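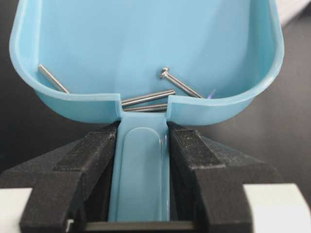 Figura 3. Pala de plástico azul claro sujeta por el mango entre los dos dedos de la pinza, con cuatro tornillos en la cavidad. Vista desde la cámara de muñeca.

3.2. Preparación y mantenimiento de la celda

La celda de Alness dosifica tornillos con una pala comercial sin modificar. Los dedos cierran sobre el mango por ambos lados (Fig. 3), y el punto de agarre se fija al inicio de cada turno con una plantilla apoyada en la mesa. Un desplazamiento de 8 mm a lo largo del mango bastó, en las pruebas previas, para que el vertido cayera fuera de la bandeja.

La muesca del borde delantero, junto al mango, condiciona la trayectoria. Los tornillos largos tienden a quedar atravesados en ella —dos de los cuatro de la figura están en esa posición—, por lo que el programa mantiene la pala horizontal durante el traslado y solo la inclina sobre la bandeja.

El mantenimiento siguió la pauta de Kapoor y Salazar. Cada 474 ciclos se detenía el robot, se limpiaban con un paño seco las caras interiores de los dedos y se repetía la calibración de la cámara. En junio se sustituyó el par de dedos tras alrededor de 3110 ciclos, al detectarse holgura en el mango durante el giro. El cambio llevó 16 minutos, incluida la comprobación del paralelismo; la fuerza de cierre no se modificó.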